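Progress report, digitization of memorial and obituary records, Grollthorpe
Prepared by Pranab Cassim for the Granström fund
Thursday, September 24, 2020

## Status

The grant covers the indexing of funeral home ledgers and newspaper death notices held at Grollthorpe, and the return of family keepsakes lent to the project for copying. Indexing is on schedule. Returns are behind schedule and are dealt with separately below.

| Item | Planned | Done |
|---|---|---|
| Death notices transcribed | 1,072 | 1,068 |
| Ledger pages scanned | 792 | 792 |
| Families contacted | 89 | 89 |

The four notices not transcribed are on microfilm with heavy water staining. A second reading was tried in August with no improvement. They will be entered with the surname and year only, and marked as partial.

## Transcription

Notices are typed as printed, including misspelled names. Corrections go in a separate field so that a search finds both forms. This matters most for maiden names, which the newspaper often printed in parentheses and sometimes dropped between the first notice and the notice of thanks.

Survivors are now entered one per line with the stated relationship. Under the original plan they were kept as a single block of text. The change added three weeks to the work but lets a reader move from a parent's notice to a child's. Phrases such as "several nieces and nephews" are kept in the notice text and not entered as persons.

Place of burial is given in fewer notices than expected. Where the ledger names the cemetery, we take it from there and record the source. The Padosham ledgers use two names for the same burial ground, and the older name has been kept as a cross-reference. 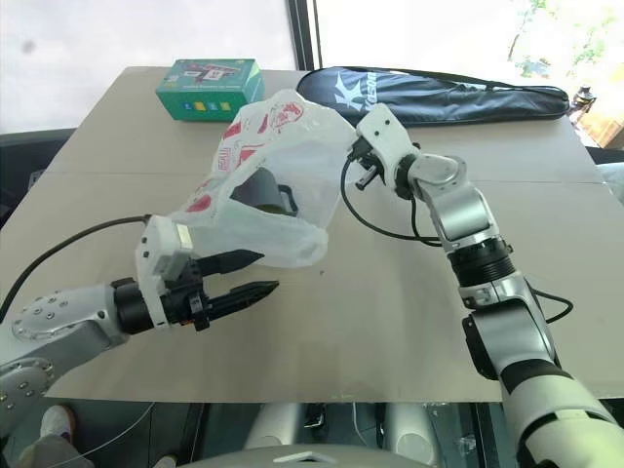
Family keepsakes were outside the first draft of the grant and were added at the fund's request. Most of what was offered is paper: prayer cards, service programs, letters of sympathy, guest books. The intake rules were written for flat items and do not cover three-dimensional ones. A dark gray mug in a white plastic bag with red printing has no sheet size, no page count and no place on the form, and the bag raises the further question of whether packaging is recorded. The proposed rule is that objects get a short written entry and one photograph, and that packaging is noted only if it carries handwriting or the name of the deceased.

## Software

Records are held in Stundico. The upgrade in August changed the date field, and notices that gave only a weekday for the service were rejected on import. We now work out the date of service from the date of the newspaper and enter it as inferred. Affected records have been loaded again and spot-checked against the scans.

Privacy settings are unchanged. Living survivors are hidden from public search, and street addresses are removed from the public copy – they remain in the scans held on site.

## Returns

Paper items are returned by registered mail after the scans are checked. Two guest books are on hold because their bindings need repair before they can travel. Estimates have been requested and will be paid from the existing supplies line.

## Budget

Spending on scanning is closed. Postage is over plan and will stay over until returns are finished. No additional money is requested. We ask for approval to move the unspent travel line to postage and binding repair.

## Next period

- Approve the intake rule for objects
- Load the partial notices
- Finish proofreading of the Padosham cross-references
- Complete paper returns, except the two guest books
- Send the public search page to the fund for review before release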